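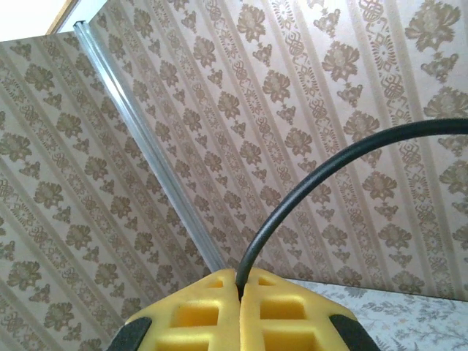

Posted by Catinca Căpraru on 16 September 2020

I finally sat down and worked out what it costs me to bake my own bread. I started in June, when the bakery on our street cut its hours, and I've kept the receipts in a drawer since then.

My usual loaf takes 500 grams of flour, water, salt and a spoonful of starter. The flour comes in big sacks from Neltar, a mill two towns over. One loaf comes to 78 cents in flour and salt. I left the oven out of it the first time, which was a mistake. We have an old electric one and it runs for over an hour, counting the preheat. Baking two loaves at once helps a lot.

The bakery charged $5 for a sourdough, so I'm still ahead. I did buy a Dutch oven, a scale and a scraper, and those have to be paid off before I can call it savings.

The starter was the hard part. My first one smelled like nail polish remover and I threw it out. Wenjie Qin gave me a jar of hers -- she feeds it rye once a week and keeps it in the fridge the rest of the time. I do the same now. If I want to bake on a given morning I take it out the night before, feed it, and leave it on the counter.

What I would change: less water. Most recipes I found online want a very wet dough, and mine spread flat every time. I went down to 300 grams of water for 500 of flour and the loaf holds its shape. The crumb is tighter, but butter doesn't fall through it.

Next I want to try a seeded loaf. Neltar sells a mix with flax and sunflower, and I have a small bag of it to get through first.

Recent posts
Canning tomatoes without a pressure canner
A weekend in Vuvmont
Dividing hostas in the fall
What I keep in the freezer
Soup from leftover rice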